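Household Chore Handling, Phase 2
Progress report to the Mansour program office, period ending in January 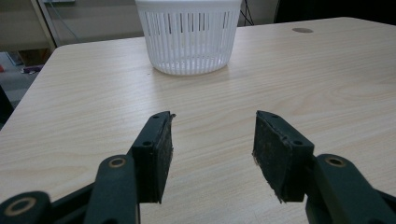
Photo: Lultow project, Drerdale test room

1. Work done this period

The question set for Phase 2 was whether a two-finger gripper can do ordinary table and laundry chores well enough to be left alone with them. Our answer at this point is no for most chores and a qualified yes for two.

We recorded 1136 demonstrations with the hand-held gripper, all at tabletop height. Together with the Phase 1 set, the project now has 3028 usable recordings. The arm controller, Tokidow, was retrained on the full set before the trials reported below.

2. Trial results

We ran 196 unattended trials. A trial counts as passed only if the chore was finished with no person stepping in and nothing dropped.

Moving a light plastic basket across a table: passed in most trials. A slotted basket gives the fingers an edge to hold, and the weight is low. Failures came when the basket was approached at an angle and turned away from the fingers.

Putting single items into a basket: passed in most trials with socks and washcloths. Larger towels hung over the rim and were counted as failures.

Folding: not ready. The controller can make a first fold on a hand towel if the towel is laid flat by a person. It can't find a corner in a pile.

Wiping a table: partly working. The arm covers the middle of the surface and misses the back edge. It doesn't check its own work, so a person still has to look.

Speed remains a problem throughout. Putting one small load of washcloths into a basket took 55 minutes, including retries. A person does this in a couple of minutes.

3. Equipment

Grip pads need to be treated as a supply item. A pad with frayed or ragged edges holds cloth differently from a new one, and we had not been logging pad condition in Phase 1. It is now entered at the start of every session. We have asked for a second pad material to compare.

The linkage and finger brackets have needed no repair.

4. Changes to the plan

The shelf-stocking work for the shop-floor part of the project has been moved back one quarter. We would like to get the basket tasks to a steady level first, as the stocking task uses the same approach and lift.

We have dropped glassware from the chore list. It can be added again if the grip force readings improve.

5. Budget and requests

Spending is within the approved amount. The only line running over is spare parts, due to grip pads. We ask for permission to move unused travel money to that line.

Next report: April. It will cover the basket trials repeated with new pads and the first results from the second pad material.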